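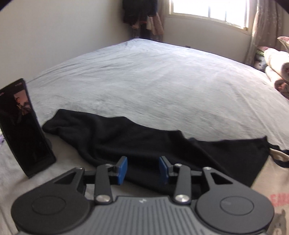 Gripper open over the black garment, bed setup, blue pads on.

Mar 19, 2023
Posted by the club secretary

Skarkstead Robotics Club, folding project minutes

Opened late, projector cable missing again. Quorum OK. Last minutes accepted, one fix: the Cimel loan runs to October, not end of term.

1. Folding task
Vieira team reported. Garments only for now, no towels till the scoring sheet is settled. Dark cloth on the pale grey sheet is the easiest to pick out in playback, patterned stuff is much harder. Agreed to stick with plain dark items for the first set and bring in prints after. Soft bedding lets the cloth sink when you press down, so grasps come up short. Some members want to go back to the hard table. Others said the Lasutport rules say "household surface" and a bed is a household surface. Long discussion. Left on the bed for now, table runs as backup.

Target is 80 clean runs before the heat. We have 60. A run counts only if the garment ends up folded and the jaws are open and clear at the finish. Half folds go in the other folder, please stop mixing them, it took most of an evening to sort out.

2. Finger pads
Keep the blue ones. The old pads slipped on anything with a bit of stretch. 2 spare pairs left in the parts drawer. Whoever takes the last pair writes it on the whiteboard. Question about printing our own at school, cheaper but the colour would change partway thru the set. Parked.

Pivot screws to be checked before every session, finger tight is not tight. Hex keys go back in the tin.

3. Lasutport heat
Entry form is in, fee paid out of the sausage sizzle money. Teams of four max, so we need to decide between one team or two. Show of hands went for two. Travel forms to parents this week, no form no bus. Rules also want a written log from each team, handwriting fine if it can be read. Juniors can come and watch but can't touch the gear during the heat.

4. Recording at home
Allowed again if you've done the induction. Book the gripper on the sheet, 4 nights max, back on charge when it's returned. Write down the surface and the garment for every run, "shirt" is not enough. Sleeve length, colour, inside out or not.

5. Other business
Club shirts: sizes still owing from the Year 9s. Storage cupbord key has been cut, spare is at the front office. Request for a short session on labelling clips, will run it at the start of next meeting.

Actions
- Vieira team: scoring sheet, final draft
- Both heat teams: names on the list by next meeting
- Secretary: email Cimel re loan dates in writing
- Everyone: shirt sizes!!

Closed when the bell went. Next meeting same room.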